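Garley Grippers
Hand-held grippers for recording two-handed chores, built in a shared workshop

This is the data card and build readme for Garley, a pair of hand-held grippers we put together on Thursday nights at the Rivside workshop. You hold one in each hand, do a small job at a table, and the recording becomes practice material for a robot arm (ours is called Long, and it is still missing its elbow!). We are having a great time with it and would love for other people to build a pair.

What's in the set

712 recordings, all made in June
8 tasks, all at a table, all using both hands
12 recordings kept apart for testing, please don't train on them

The tasks are everyday ones: opening and closing a storage box, putting a bottle in, taking it out again, moving small things across the table. The box tasks are my favorites by a mile. Latches are wonderfully fussy, and you learn a lot about your own fingers once you have to work through a pair of jaws.

The build

Each gripper is black with a white triangular marker plate on top. Qiuyue Pan drew the plates and Dorian Lefèvre rebuilt the jaws after the first set flexed too much. Both grippers are wired, so leave plenty of slack in the cables and check them before you reach across your body. Version 2 of the jaws is the one to print. Version 1 is still in the parts folder if you're curious, but it slips on bottle caps.

Glossy plates gave us terrible tracking under the workshop lights. Sand them lightly and paint them matte.

Known problems

Guilan Wei is left-handed and her recordings are labeled the same as everyone else's. We want to add a field for that.
A few recordings start late, with the gripper already on the object.
The Welotgate converter drops the last second of long recordings. Hongjun Li has a fix in progress.

Questions, broken jaws and pictures of your own build are all welcome in the issues list.

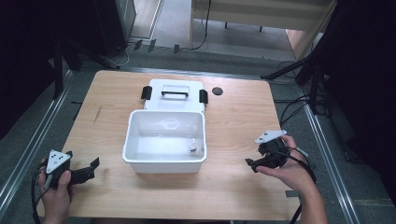 Storage box task, lid open, one gripper in each hand.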